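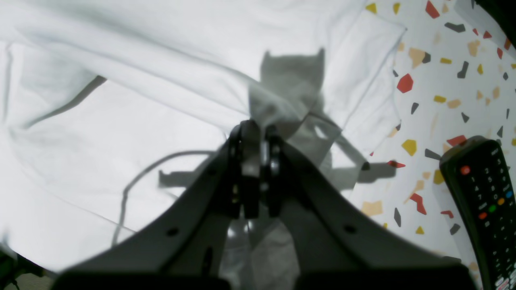

Dumov is hiring: bag handling operators and arm trainers, Plunar building

We run a reuse and linen depot. People and businesses send us their household goods, bedding and small electronics, and we sort it, clean it, bag it and get it back out the door. For years all of that was done by hand. Last April we started putting robot arms on the bagging benches, and the work here has been changing ever since. We're now looking for 2 people to join the day team and help us get the next part right.

If you've ever tried to pick up a thin plastic bag by its handles while wearing thick gloves, you already understand our problem! Bags fold, slip, stick to themselves and never sit the same way twice. An arm that can lift a carton all day long will still miss a carrier bag lying on a sheet. So we need people who know how soft, floppy things behave and who enjoy showing a machine how it's done, over and over, until it gets better.

What you'd be doing

About half your day is on the benches. You lay out goods, pack bags, check labels and keep things moving, the same as everyone else on the floor. The other half is with the arms. You guide a gripper through a pickup by hand controls, mark whether the grip held, reset the bench and go again. We change the surface, the cover sheet and the clutter between runs, because a bench in real life always has a cable or a remote on it. You'll write short notes when something goes wrong (plain words are fine, and "it grabbed the fold and missed the handle" is exactly the kind of note we like).

We log every pickup. The current set stands at 3881, and the bench crew did most of them between their other jobs. Having two people with proper hours set aside for this will make a huge difference.

What has changed for the people here

You should hear this from us before you apply. When the arms came in, the team had a lot of worries, and some of them were fair. The early schedule put one person alone with two arms for a full shift, which was dull and lonely, and we dropped it. Now you swap between bench and arm every two hours, and you always share a bay with someone.

The heavy reaching has gone down a lot. Bags used to be lifted from floor crates, and the crates now come up to waist height on a lift table. Sore wrists and shoulders were the most common complaint in our old break room – these days it's more often the noise of the compressor, which we're working on (new housing is ordered).

No bench jobs were cut when the arms arrived. Three people moved into checking and training roles and got a higher rate for it. Anyone on the floor can stop an arm at any time, for any reason, and doesn't have to fill in a form to explain why. Pickup logs are used to judge the arms. They are never used to rate the person at the controls, and that is written into the contract.

Who we're looking for

You don't need a technical background. Our best trainer so far came from a hotel laundry. We'd love to hear from people who have worked in laundries, stockrooms, tailoring shops, kitchens or care homes, or anywhere else your hands learned the job before you could explain it.

You should be patient with repeated work, comfortable speaking up, and able to read and write simple notes in English. You'll be on your feet for part of the shift, with stools at every arm station. If you need a different setup, tell us and we'll sort it out with you.

Training

The first two weeks are paid training. Week one is all bench work, so you learn the goods. In week two you start on the Granuseo control software, which is mostly a joystick pad and a screen with big buttons. You'll do 100 guided pickups with a teammate beside you before you run a bay on your own, and you can ask for more.

Hours and pay

Full time, days only, 7:30 a.m. to 4 p.m. with a paid half-hour lunch. Both roles start at the checker rate, one step above bench entry, with a review after six months. Part time is possible for one of the two roles, so please say if you'd like that.

How to apply

Send a few lines about yourself and the kind of work you've done to the Dumov front office, or drop them off at 221 Chmielewska, side entrance, any time before 3 p.m. Put "bag bench" on the envelope or in the subject line. A résumé is welcome but you don't have to have one. We'll invite you in for an hour on the floor, where you can try the controls, meet the crew and ask them anything you like without a manager in the room. We reply to everyone.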